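Kirno to Buy 19 Gripper Arms, Sets Budget for Spare Fingers

June 16, 2025 - Kirno will order 19 arms from Dikard under a plan signed off in March. First 5 ship this summer, rest as funds clear.

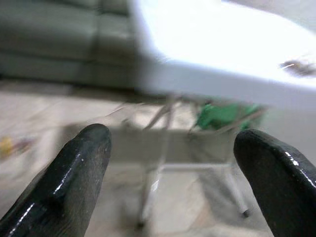

Spare parts get their own budget line this time, says purchasing lead Ilídio Salgado. "Last round we forgot them. Fingers get scuffed and dusty, the dark glossy ones show every speck, and then your waiting on a reorder." Kirno is setting aside 51 spare pairs.

Service contract - still open. Aigner and Cillix have both bid.

Contact: Kirno press desk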